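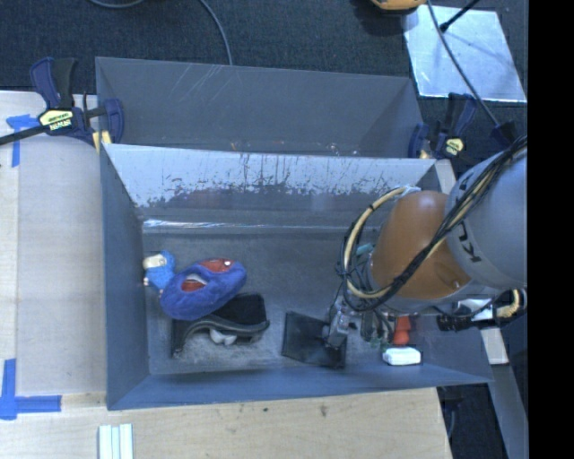
Everybody selling a bin picking kit right now sells you the same thing, and it's the demo. Clean parts, one kind, nicely spread out, bright lights. I've been going back and forth with Irketti over their picking package since December and my opinion has gone up and down about four times, so I'm writing it down before it moves again. The package is a gripper, a hose-and-cable dress kit for the arm, and a subscription to their planning software, Trorora. You bring the arm and the bins. And what finally got me interested was the mess. A fuzzy royal-blue plush thing with red patches lying half on top of something black and curved, a flat black square up near the front wall, a little white block down there with it. That is a real bin. My returns bins look like that by 9 in the morning.

So, credit where due. Soft things on top of hard things are where most of these systems fall apart. Plush has no good edges. Flat square things sit flush on the floor and give you nothing to get under. Pick one and you can get a tidy success rate. Put both in one bin and the number drops, and most vendors stop returning calls. Irketti at least talks about it.

Now the price. The dress kit and gripper I can live with. It's hardware, I can hold it, I can put it on a shelf and swear at it. But 692 a month for the software, per arm, and it does not work without it! Not "works less well". You stop paying and you've got an expensive coat hanger. I asked if there was a fallback mode, some dumb pick-the-top-thing routine that runs locally. No. On the road map, they said. Everything is on the road map.

Keir Forsyth, who handles our account over there, made the argument that the subscription is how they keep improving the picking. Fine. I believe him even. But improvement for who? If my mix of junk is plush and odd plastic and his biggest customer ships bottles, I know whose picks get better. There's nothing in the contract about that. I looked. 28 pages.

Second gripe, and this is the one that gets me. Setup. The quick start guide assumes your bins never move. Ours get kicked, bumped, swapped out mid shift. Clamps on both sides of the bins and tape marks on the table are good habits and I'd tell anyone to do the same, but they're also a bill. That's labor. Somebody has to put the bin back on the marks every time, and check it, and be the person who gets blamed when it's off. Put that in the brochure. It is not in the brochure.

Lorna Semple runs the night shift at Dakley and she has had a rival unit, the Morrison, for 2 years. Her take was blunter than mine. She said she stopped caring about speed after the first month. What she cares about is what the arm does when it's stuck. Does it give up and call someone, or does it sit there poking at the same stuffed rabbit until break time. The Morrison pokes. She reckons a slow arm that asks for help is worth more then a fast one that doesn't, and I've come round to that completly.

And on that score Irketti is better. Three failed tries on an item and it moves on, comes back later, then flags it. You can set the number. Sensible. The flag screen is ugly but readable from across the room, and I wish they'd put that in the sales pitch instead of picks per hour.

Hoses though. Any arm with a big loop of hose out by the wrist makes me nervous over a deep bin, and I want to see the wear figures. Irketti quotes some 3,000 hours on the outer wrap. From what? Open table or reaching down between four walls? Different life. I asked, no answer yet.

Would I buy it. Today, one arm, on a yearly deal with a written exit, yes probably. Three arms on the standard contract, no way. The hardware is good enough and the stuck behavior is the best I've dealt with. The terms are written for people who've only seen the demo. Get the fallback mode in writing, get a real answer on the hose, and budget for the person who minds the tape. Lorna wants to hear how it goes and I've told her she'll get the bad bits first.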